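**Colero sets out service routine for two-arm table cell**

Colero has published the upkeep routine for its Wumis cell, a pair of arms that practise putting plates in a rack. The routine covers finger screws, cable runs and the wrist cameras, and is done every 46 hours of running.

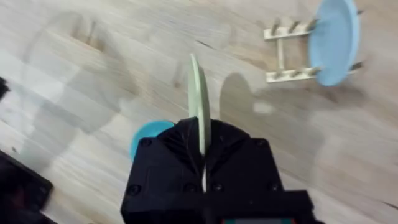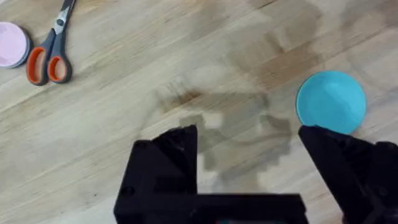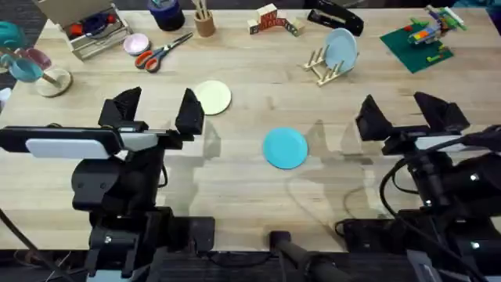
*The Wumis cell: a pale green plate in the gripper (first), and both arms at the table with grippers open (third).*

"We check the finger screws before anything else," said Jurgita Rätsep, who looks after the cell. "If one finger sits proud, the plate tilts and misses the pegs."

Fingers are swapped as a pair after 1,000 grips — the job takes six minutes — and the wrist camera is then set again against the table.

The routine is free to Toom users on request. Questions go to Naveed Naqvi at the Colero service desk.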